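Do I need to watch Kuster before starting Trarari?

Asked by Ans Stevens in TV and Streaming

My sister keeps telling me to watch Trarari, and I read that it's a spinoff of Kuster. I saw maybe three episodes of Kuster when it first aired and gave up on it. The lighthouse plot was slow and I couldn't tell the two brothers apart. Can I skip it, or will I be lost? Also, is the Mudarov in the Trarari trailer the same character from Kuster, or a relative? The casting is different and the articles I found don't agree.

2 answers

Accepted answer

You can skip most of it. Trarari is set in 1889, years before the main story in Kuster, so very little carries over. The first episode covers the harbor fire again from the other side of town, and that's the only event you would have needed to know.

Mudarov is the grandfather of the one in Kuster. They have the same last name and the same coat, which is where the articles go wrong. The older one is mentioned once in Kuster, in the dinner scene in the season one finale.

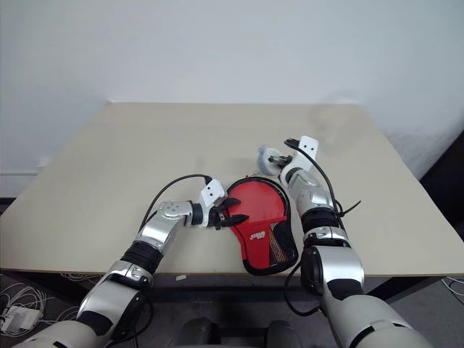 If you want some background without watching all of it, I'd go with the pilot, episode six and the finale of season one. Season two has nothing to do with Trarari until the last ten minutes, and even then it's a letter being read out loud. Skip the Christmas special — it was made by a different team and the dates in it don't match either show.

Was this helpful? Yes (100)

Second answer

I would watch all of Kuster first. It gets better after Jerker shows up in episode five, and he's the best part of both shows. In Trarari he's only a kid, so you miss why people care about him. I watched them in the wrong order and had to go back.

Comment from Ans Stevens: Thanks, both. I'll do the three episodes and then start Trarari. Does anyone know if the recap before episode one gives away the Kuster ending?

Reply: It does, a little. Start at the title card.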